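Prendar retrospective – who's been, and which rooms did you love?
Forum > Exhibitions and Museums > Painting and Works on Paper

inkandgesso wrote:
Went on Sunday and I'm still buzzing. I've been waiting for a proper Prendar show for years, and this one fills the whole upper floor of the Cuesta. The early line drawings are in the first room, then you turn a corner and the big stained canvases just open up in front of you. I must have gone back and forth between those two rooms five times!

The late color is what got me. I'd only known it from the Histeck catalog, where everything prints a bit brown, and in person those pinks are so clear and cool. Give yourself two hours at least. 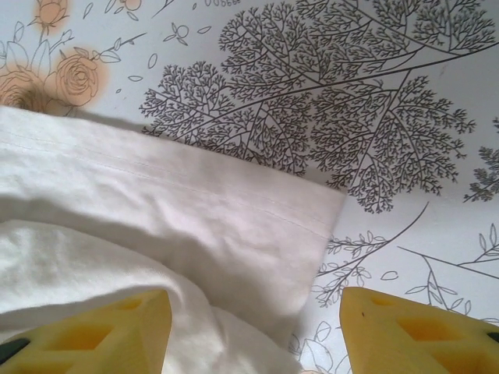
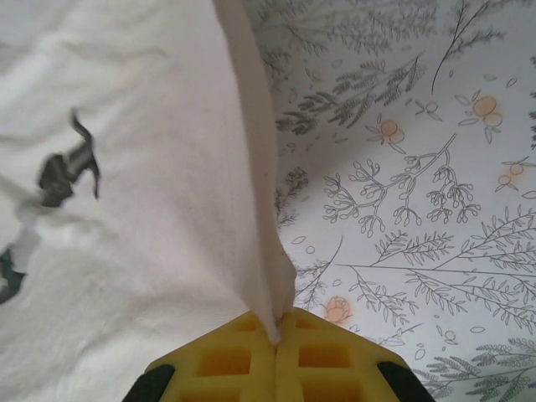 palewash replied:
So glad somebody started this one. I agree about the pinks, but I think the hang lets them down. The long wall in room three has the canvases nearly touching, and Prendar's edges need air. Half of what happens in those paintings happens in the last inch, where the stain thins out and stops. I kept wanting to push them apart.

inkandgesso wrote:
See, I loved the crowding! They start to read like one long painting, and you catch the same curve coming back three canvases later. But I do take the point about the edges. The one by the door with the gray bleed along the bottom would be better off on its own.

tenpenny_nib replied:
Has anyone seen it in the evening? I went at 6:30 and the skylights were going dark, and the stained pictures changed completely. Much heavier. The drawings didn't care at all.

Also the wall text says 193 works and I would bet a good part of that is the sketchbook pages in the cases. Not complaining, the sketchbooks are my favorite thing up there. There's a page of nothing but hands, and then a tiny plan for the big blue canvas with the color names written in and crossed out again.

palewash replied:
The crossed-out color names! Yes. "Rust" turns into "rose" turns into just an arrow. I stood over that case so long a guard came to see what was so good.

rabbitskin wrote:
I'm going to be the grump. I like the drawings very much and I think the stained canvases are thin. Not technically thin, I mean there isn't enough in them to hold a wall that size. Willier was doing the same soaked-in color at the same time and with a lot more tension in it. The one Willier they've borrowed for room four wipes the floor with everything near it.

inkandgesso wrote:
Oh no, I have to argue with this one. The Willier is terrific, but it's a loud picture and it's hung next to the two quietest things in the show. Of course it wins on first look. Go sit on the bench for ten minutes and see where your eyes end up – mine kept sliding left to the small Prendar with the green corner.

rabbitskin wrote:
I did sit on the bench. My eyes ended up on the Willier. I'll give you the green corner though, that's a lovely bit of painting.

tenpenny_nib replied:
Can we talk about the catalog? 36 dollars in paperback, and the color is much closer than the old Histeck one. The essay on the drawings is great. The one on the canvases I had to read twice and I'm still not sure what it says. They printed 3000 and the shop had a decent stack left.

softground wrote:
Just catching up on all this and now I want to drive over tomorrow. Does it travel? It's a long way for me and I'd want to go more than once.

palewash replied:
The desk told me it goes on to a second venue in 2027, with fewer of the drawings because they can't be out in the light that long. So if the drawings are your thing, see it at the Cuesta. And start at the back! Room five was empty when I got there and I had the last three canvases all to myself.

softground wrote:
Sold. Drawings first, then the bench, then I'll report back on Willier vs. the green corner.

rabbitskin wrote:
Look at the Willier from the doorway too. That's all I ask.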